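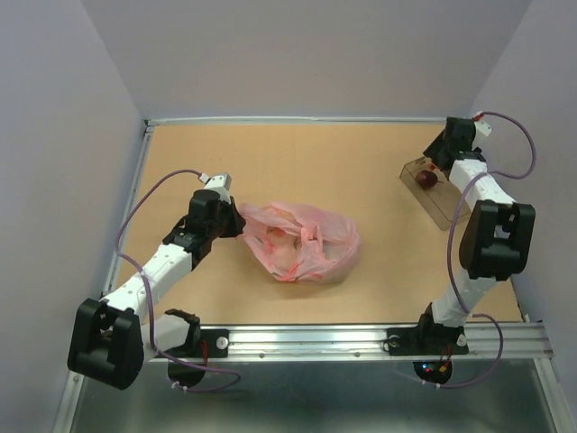 A pink plastic bag on a wood-coloured tabletop, with a robot arm on either side.

Home | How Houses Work | Make and Do | Ask Me Something

Why does my bedroom door get stuck?

My bedroom door is a terrible show-off. All winter it swings open with one finger, and then comes a damp spell in September and I have to give it a shove with my hip! If you've got a door like that, your house isn't falling down. Your door has been having a drink.

Wood comes from trees, and a tree has to carry water from its roots all the way up to its leaves. It does that through lots of tiny tubes, a bit like very thin drinking straws packed tightly together. When the tree is cut into planks the tubes are still in there, and the stuff their walls are made of is thirsty. On a damp day the air has lots of water in it (too spread out for you to see) and the wood soaks some of it up and swells.

It doesn't swell the same amount in every direction, though. A plank gets a little bit fatter and wider but hardly any longer. So a door usually rubs down the side, where there's only a skinny gap between it and the frame — and a skinny gap doesn't take much filling. 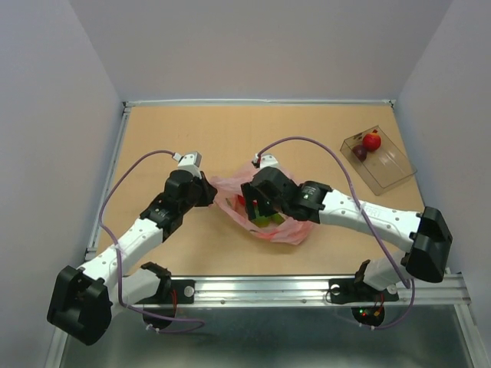

Metal doesn't drink at all. You could leave a spoon in the bathroom through 300 showers and the damp air wouldn't make it any wider. (It might get spotty, but that's another story.) Metal does grow a tiny bit when it warms up, so builders have to think about both sorts of growing when they put different things next to each other. Look at the light brown board in the picture and the thin silver rail along its far edge. If a board like that is real wood all the way through, it can swell on a damp day while the metal beside it stays put, so the person fixing them together might leave it a little room to move.

Paint helps a door, because it works like a raincoat. Lots of people forget the very top and bottom edges, and the damp sneaks in there. Ask a grown-up to run a finger along the top of your door. Is it smooth and painted, or rough and dusty?

You can try this too. Slide a piece of paper into the gap down the side of a closed door on a dry day, then do it again after a week of rain. Write down where it gets stuck. My door grabs the paper near the handle every time!

825 shares | 31 comments

More from How Houses Work
Why do stairs creak at night?
What is inside a wall?
Where does the bathwater go?
How does a key know which lock is its own?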